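Platetti line changeover: questions from staff

Updated in May after the second round of shift meetings. If your question isn't answered here, put it in the book at the Hekuddale front office or ask Bontu Yilma.

What is changing?
Two-armed robots from Trekico will take over part of the ring handling on the Platetti line. Packing, inspection and the press stay as they are for now.

Which jobs are affected?
The 13 positions at the assembly benches. All other jobs at Hekuddale keep their current duties and rosters.

Is anyone being laid off?
No. All 13 people have been offered work on site at the same pay grade or higher. Some will move to inspection, some will train as cell operators, and two have asked for a transfer to the Moura site. The offers are in writing. If you haven't received yours, see Bontu before the end of the month.

Will my pay change?
Your base rate won't go down. Cell operators move up one grade once they are signed off. The bench allowance stops when you leave the bench, and we know some people will notice that. The union has asked for it to be phased out over a longer period and those talks are still going.

How long is the training?
The operator course is 74 hours, all of it on paid time. It covers starting and stopping a cell, clearing a dropped part, basic fault codes and lockout. You don't need any programming. Tharun Mathew runs the course and can go over the outline with you if you're unsure about signing up.

What if I don't pass?
You can sit the assessment again. If it still isn't for you, you go to inspection or packing at your current grade.

Can I keep working at the bench?
For a while. Four benches stay open for short runs and odd sizes. Places go by seniority, and we will look at the number again once the cells have settled in.

Will we be expected to work faster?
The target for inspection stays at 170 parts an hour per person. If the cells put out more than that, parts go to the buffer racks. Nobody will be written up because a rack is full.

Are we working next to the robots?
Operators stand outside the guarding while a cell is running. Opening the gate stops both arms. Don't reach over or under the guard for any reason, including a part you think you can grab quickly.

Do the cells record us?
They log cycles, stops and faults. The logs aren't used for performance reviews, and that is written into the site agreement.

Where can I see the work the arms will do?
The simulation runs on the training room screen at the start of each shift, and Tharun will stop it if you want to ask something. It uses the open ring with the tabs, which is the first part going over.
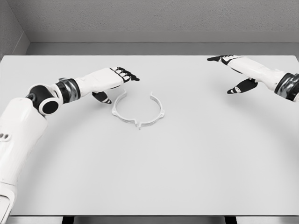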